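客场那点事，兼谈新赛季的球票和大巴

上一期通讯里我答应过要写写去客场看球的事，结果拖到现在，新赛季的赛程都贴出来了我才动笔。催稿的邮件收到好几封（有一封只有一个问号，收到了，谢谢），那就从赛程说起吧。

赛程大家应该都看到了，揭幕战我们就去Jornelberg。我第一眼看到的时候在厨房里喊了一声，把正在睡觉的猫吓得钻到冰箱后面去了。揭幕战！客场！还是他们家！去年三月那场输球到现在我还能一段一段地背出来，下面也忍不住要再背一遍，不想看的请直接跳到讲大巴的那一段。

三月那天下了一上午的雨，球场是那种踩下去会"咕叽"响的状态。我们上半场打得很好，真的很好，前锋那边的界外争球拿得稳稳的，跳球的人举得高，落地以后推进的那几步也整齐，Stusville这边的看台（所谓看台，就是一道土坡加一排栏杆）喊得嗓子都劈了。中场休息我们领先，我旁边一位老球迷已经在跟人商量回去以后吃什么。我当时心里就咯噔一下，领先的时候商量晚饭，这种事我这辈子见过太多次了。

下半场换边以后变成逆风，我们的开球门脚一脚比一脚近。原来一脚能解到中线的球，现在刚过二十二米线就飘出去了，对方接着就是界外球，接着就是滚动推进，接着我们犯规，接着又是界外球。就这么来回磨。第58分钟我们吃了一张黄牌，少一个人守十分钟，这十分钟里丢了两个达阵，第二个还是从争球里硬推进去的。我站在坡上看着我们八个人（那会儿已经凑不齐原来的八个了，后卫线借了一个过来顶着）一步一步往后退，那种感觉没法说，脚底下跟着使劲，鞋都陷进泥里拔不出来。

最后输三分。三分啊！一脚罚球的事。终场前我们还真有一次罚球的机会，角度偏，距离也不近，队里商量了一下决定踢出界去争那个达阵。我到今天还是觉得这个决定没错，那个风，那个角度，踢球门是碰运气。只是后来界外球扔歪了一点点，裁判手一抬，球就给了人家。完。回程车上一路没什么人说话，司机把收音机打开又关上，关上又打开。

好，背完了，舒服多了。

所以揭幕战又去那儿，我是既怕又盼。球队这个夏天练得怎么样，我只能讲我看到的。我去看过几次晚上的训练，最大的感觉是大家瘦了，或者说是壮得均匀了。以前到了下半场后段，我们的防线会从两头开始塌，中间的人还在往前压，边上的人已经叉着腰了，对手只要把球传到底就有便宜占。今年夏天他们反复练的就是这个：两组人轮流攻防，哨子一响马上换边，中间不给喘气，换了七八轮以后再开始练站位。我在边上看着都觉得肺疼。有一回练到最后，一个年轻的中锋跑到场边趴着栏杆缓了半天，抬头看见我手里的保温杯，问能不能喝一口。我那里面泡的是很浓的普洱，他喝了一大口，表情很精彩。

另一件事是争球。今年开始口令改了，裁判喊的节奏跟以前不一样，双方第一排要先抓稳了再合上去，原来那种隔着一段距离"砰"地撞进去的场面会少很多。这件事在看球的人中间争得很厉害，我在酒吧里听过两桌人为它隔空吵架。有人说少了撞击就少了味道，有人说早该改了，看那么多争球塌了再来、塌了再来，一场球有多少时间都耗在这上面。我自己偏后一种。我不是打前排的料（我这辈子只打过一次前排，是队里实在没人了，第二天脖子转不过来，过马路得整个人转身看车），可是我跟好几个打前排的人聊过，他们普遍觉得新办法对脖子和肩膀友好一些，就是吃功夫，先抓稳以后拼的是耐力和技术，投机取巧的余地小了。对我们是好事还是坏事？我们的前排块头不大，配合倒是老搭档，一起推了好几年，我倾向于觉得是好事。当然我每年八月都倾向于觉得什么都是好事。

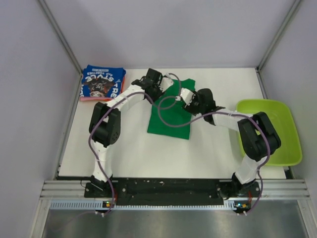 还有一点变化，传球的人要把球放得正，裁判今年说要抓这个。去年有些九号放球放得呀，几乎是直接递到自己人脚底下，钩球的那位基本上不用钩，站着就行。要是今年真抓，那钩球的手艺，哦不，脚艺，就又值钱了。我们那位二号据说整个夏天都在家里后院练抬脚，他太太跟我太太说，草坪秃了一块。

接下来讲后卫线，这块我是有点担心的。十号位今年换人，原来那位搬去Jornia工作了，离得远，来回不现实，他自己也舍不得，走之前那次聚餐上讲话讲到一半讲不下去，拿起杯子一口闷了坐下。新来顶这个位置的小伙子脚法漂亮，练罚球的时候我看他一脚一脚踢，十脚里头进的比不进的多得多，可是比赛里有人朝你冲过来的时候踢，跟训练里站着踢，那是两码事。友谊赛里他有几次拿球以后犹豫了一下，就那么半秒，对方的侧翼已经抱住他的腰了。教练在场边喊的是"早一点"，没说早一点干什么。我觉得这句话很有道理，早一点踢、早一点传、早一点自己跑，哪个都行，就是别站着想。

两个边锋我倒是完全放心。左边那位今年的速度好像又快了，友谊赛里有一个球他从自己半场接到，沿着边线一路跑，最后那个防守的人本来角度是占便宜的，追着追着角度就没了。我旁边一个带小孩来的爸爸把小孩举起来看，举着举着自己看入迷了，小孩的脸冲着停车场。

十五号位置还在两个人之间轮，我个人喜欢年纪大的那一个。接高球这种事，经验太要紧了。球在天上，底下三四个人冲你跑过来，你得站住，得盯着球，还得用耳朵听脚步声。年轻的那位跑动好、反击好，接高球还是会往前多迈一步，遇上有风的日子就容易从指尖上滑过去。Jornelberg那边的球场风是出了名的，一面靠河，一面是空地，风从河上来，到了球门后面还要打个转。所以揭幕战我猜会用老的。猜错了大家别来找我。

替补席上今年深度好了些。往年我们最头疼的就是前排的替补，规矩是前排必须有能顶上来的人，没有的话争球就只能站着不推，我们最大的本钱就没了。去年有一场就是这样，两个前排先后下场，后面四十分钟的争球全都是摆个样子，两边的人抱在一起，客客气气，像在跳交谊舞。今年夏天从Halvorsen过来一位左支柱，以前在那边的二队打球，搬家搬到我们附近，自己找上门来问要不要人。要！当然要！我听说电话那头的人生怕他改主意，当天晚上就开车把训练服给他送过去了。

说到Halvorsen，我们跟他们的两场比赛今年都排在冬天，主场那场之前有很长一段空档，正好养伤。客场那场路不好走，山里那段下雪的时候会封，去过的人都知道我在说什么。前年那次我们的车在半山腰停了很久，大家下来踢雪玩，玩到后来鞋里全是水，到了球场坐在看台上换袜子。那次我们赢了。后来有人非说是换袜子换来的，每次去Halvorsen都要带一双备用的，到了看台上当众换。今年估计还会有人换。

好了，讲大巴。（从上面跳过来的朋友，欢迎。）

去Jornelberg单程73公里，开车不堵的话一个多小时，堵起来就没个准了，过桥那一段尤其讨厌。去年三月那次有一部分人自己开车，结果在桥头堵住，开球以后才到，错过了我们最好看的那个达阵，到现在还有怨气，动不动就让人给他们重新描述一遍。所以今年我建议能坐大巴的都坐大巴。大巴从俱乐部门口出发，车上可以带吃的，但是请不要再带那种很香很香的卤味了，我知道是谁，我也很爱吃，可是密闭空间里闻一路，到后来半车人都晕了。要带的话带凉的，带水果也行。

座位的事，前两排留给腿脚不方便的朋友，这个以前怎么样现在还怎么样。带小朋友的尽量坐中间，后排有几位的歌声和歌词都不太适合儿童。想坐后排跟着唱的新朋友，歌本我手上还有一些，是复印的，有几页印歪了，副歌都在，跟着哼两次就会。

车上会停一次，就停在过桥以后那个加油站，那里的厕所只有两间，请大家上车前在俱乐部先解决一下。去年那次停车停得太久就是排队排的。

报名照旧，写在俱乐部吧台旁边那张纸上，或者打电话。写的时候请写清楚几个人，别写"我家全部"，去年有一家写了"我家全部"，我们给留了四个座位，来了七个，最后有三个坐别人的车去的。

回程时间看比赛情况，赢了晚一点走，输了早一点走。这个传统不知道是什么时候定下来的，我觉得挺合理。

球票。Jornelberg那边客队球迷的区域在东边，靠近角旗，没有顶棚。请带雨衣，不要带大伞，伞一撑后面的人就什么也看不见，去年为了一把高尔夫伞差点吵起来。门票在门口买，学生有优惠，要带证件，他们查得认真。热狗可以吃，咖啡不要喝。我每次都不信邪，每次都喝，每次都后悔。

还想说几句看球的规矩，给今年新来的朋友。我们这儿看橄榄球的气氛一直很好，跟对方球迷混着站也没事，打完了还一起去喝一杯。对方罚球射门的时候请安静，这个是老规矩了，别嘘，别喊，别学狗叫（去年真有人学狗叫，学得还挺像）。裁判吹得不对，可以叹气，可以大声叹气，别骂人。场上的孩子们自己都跟裁判客客气气的，我们在坡上更没有理由不客气。要是你看不懂刚才为什么吹哨，尽管问旁边的人，旁边的人八成也没看懂，不过会很乐意给你讲一个版本。

讲到看不懂，我刚开始看球的那一年，有整整半个赛季分不清什么叫"持球不放"，什么叫"从侧面进入"。每次乱战堆一起，哨声一响，我就看大家的表情，大家高兴我就高兴。后来有一位坐在我旁边的老先生，用他的三明治给我讲解：面包是两队的人，火腿是球，从哪边伸手拿火腿是合法的，从哪边就不合法。讲完了三明治也没法吃了。我一直记得这件事，也一直用这个办法给别人讲，效果很好，就是费三明治。

主场第一场是揭幕战之后那个礼拜，对手实力一般，我这么说希望他们那边没人看我们的通讯。去年主场最后一场来了406个人，对我们这个小地方来说是很了不起的数字了，停车场停不下，草地上也停满了，散场的时候大家互相推车，泥点子飞得到处都是。今年要是还来这么多人，请尽量走路来或者骑车来，住得近的就别开车了，从镇上走过来也就抽一根烟的工夫（我戒了，我用的是以前的单位）。

主场的坡今年夏天修过了，原来中间那个坑填上了。我有点舍不得那个坑，站在那儿刚好比别人矮一截，小孩子最喜欢抢那个位置滑下去。栏杆重新刷了漆，我摸过，干了，可以靠。记分牌还是老样子，数字"8"缺了一块，远看像"3"，所以看到我们得了三分先别急着失望，问问旁边的人。

酒吧的开放时间也照旧，比赛日中午开门。派这个东西今年换了一家供应，我试吃过牛肉的和鸡肉的，牛肉的好，皮脆，肉多，汁会流到袖子上，请多拿几张纸巾。鸡肉的嘛……我再给它一次机会。

再啰嗦一件事，青少年组。今年报名的孩子比去年多，这是大好事，带来的麻烦是训练那天傍晚场地不够用。暂时的安排是小的先练，大的晚一点，中间有一段重叠，两边各用半块场。家长接送的时候请把车停在靠树的那一侧，别停在球门后面，上个月有一辆车的挡风玻璃吃了一脚罚球，踢球的那个孩子吓哭了，车主反过来安慰他，说踢得真正，从两根柱子中间过来的。

孩子们的护齿请一定带。忘带的那天就只能在边上跑跑传球，不能上去抱摔，这一条没得商量，哭也没用，家长来求情也没用。护齿上最好写个名字，场边捡到的护齿现在已经装了一小罐，放在吧台后面，看着怪吓人的，来认领的人一个都没有，我也能理解。

女队那边的消息我问了一圈，新赛季确定有比赛打，对手里也有Jornelberg。她们上赛季最后那场我去看了，62分钟的时候还落后，后来靠一个从乱战堆边上偷出来的球反超，九号把球捡起来就走，对方还在举手跟裁判说越位呢，她已经趴在达阵线后面了。我觉得这是我去年看过的最聪明的一个达阵，男队各位看到这里请不要生气，你们的也很好，就是没这么聪明。她们现在缺人，尤其缺打二排的，个子高一点、不怕耳朵被夹的都欢迎来试试，没打过球也没关系，跑得动就行。第一次来可以先看看，站在边上喝杯茶，喜欢了再换鞋。

最后说一下预测，去年这个时候我在通讯里预测我们进前三，结果是第六，被人笑话了一整个冬天，买咖啡的时候都有人冲我伸三根手指头。今年我学乖了，我不预测名次，只预测揭幕战：赢，赢五分以内，下雨，十五号用老的，有人忘记带雨衣，有人在车上偷偷吃卤味。要是全中了，请我吃个牛肉派就好。

哦对了，去年借我那副望远镜的朋友，请还给我，黑色的，带子断过，用蓝绳子接的。我从坡上看对面角旗那边真的看不清了。

下一期应该是揭幕战以后出，到时候我写比赛，要是赢了写长一点。

（本文写于2013年8月21日，大巴报名在揭幕战前一天中午截止。）

Stusville橄榄球俱乐部球迷通讯 | 联系我们 | 版权所有，转载请先打招呼 | 返回顶部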